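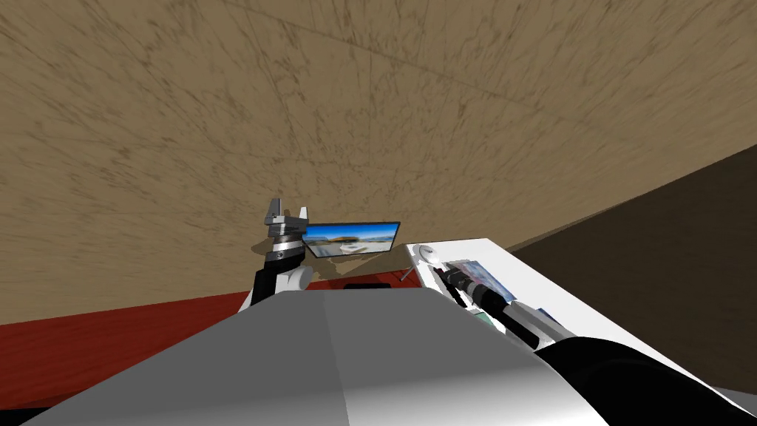

Teleoperation is the part of our work that visitors ask about most, so I begin with it. In our group at Wovon, a person moves two handles and the robot follows with its two arms. We record everything the arms do, and the policy later learns from this recording. First we do it in simulation, with a desk and a monitor. Look at the right arm, which reaches over the white desk, and at the left gripper, which is held up with the fingers open. The operator must think of both at the same time, and this is hard for a beginner.

(Pause. Ask who has tried it before.)

**Numbers to say slowly**

- One session is 45 minutes, then a break.
- A new operator needs some 10 sessions before we keep the data.
- We throw away the first 5 episodes of each session – the hands are still cold.

**By hand or by remote**

Guiding the arm by hand is quicker to learn. But your own body is in the way, and with two arms you need two people. Maarten Van der Linden prefers it for the Keda arm and he will explain why after me.

**Mistakes**

Do not delete an episode only for a small mistake. If the operator misses and corrects, the correction is useful for training. At Leslow we deleted too much and had to record again in June.

Next: the table with results, then questions. Keep the microphone on.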